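Search this site Search

Week 2 handout: why we get so bad at guessing how long things take

Hi all, and sorry my voice gave out before the end. These are the notes I was reading from, plus the bit I skipped.

We started with the planning fallacy. You think about a job, you picture it going well, and you give that picture a number. I asked everyone to write down how long the first essay would take. The middle guess was two evenings. Last December's group guessed the same and then told me it took them 14 hours, so please start early!

Jadwiga Szewczyk brought up her move from Grendach to Seltum, which I'm stealing forever. She planned one trip with the van and made four. Every box she'd pictured was a big obvious one (books, pans, the lamp) and none of them were the stuff at the back of the closet. When we guess, we count the parts that come to mind easily and leave out the rest.

Inside view: you look at this job and its details. Outside view: you ask how long jobs like it took other people. The outside view feels rude, as if your job weren't special, but it usually lands closer. Try both on the worksheet, and do the outside one first or the other number will drag it around.

3 comments 22 shares

Now the part I skipped. Breaking a task into small steps does help, up to a point, and most people's totals go up when they list the steps – mine always do.
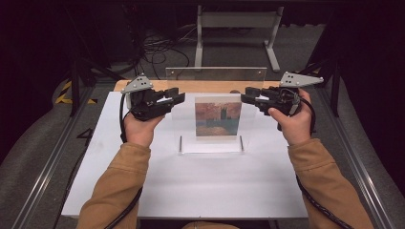

The trouble is that a list only holds the steps you thought of, so add a line for interruptions and another for fixing mistakes. Marlina Pangaribuan asked whether padding everything just makes us slower. Maybe a little. Work does spread out to fill the time, and we'll get to that next class with the Fletlow reading, pages 109 on. Skim the tables, I won't ask about them.

Bring your worksheet with the real time filled in next to the guess.

Notes last updated 2021-06-06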